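I moved to Brundville in September, and I still think a small town needs a late bus more than a new parking lot. The last one to Guvport leaves at 9:15 - before the movie is even over!

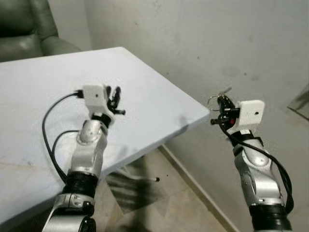 ## What we pay for

The lot gave us 142 spaces. I've never seen it full, and my neighbor Zorica Hoxha still pays 12 dollars for a cab home from her shift.

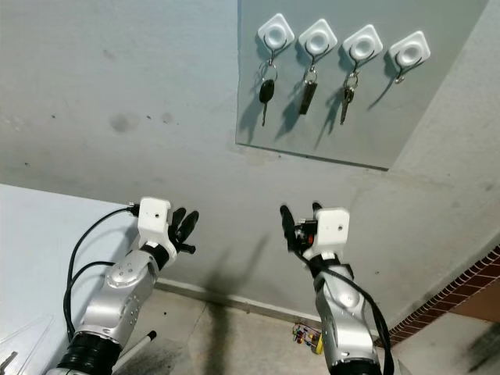 She'd happily ride with 15 strangers instead (so would I). Run it until midnight, just for one winter, and see who gets on.

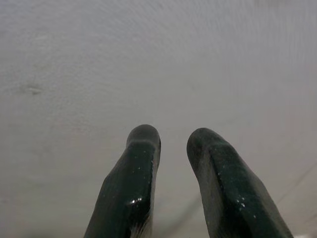 *Two dark fingers, pale background.*

I'd buy the first ticket.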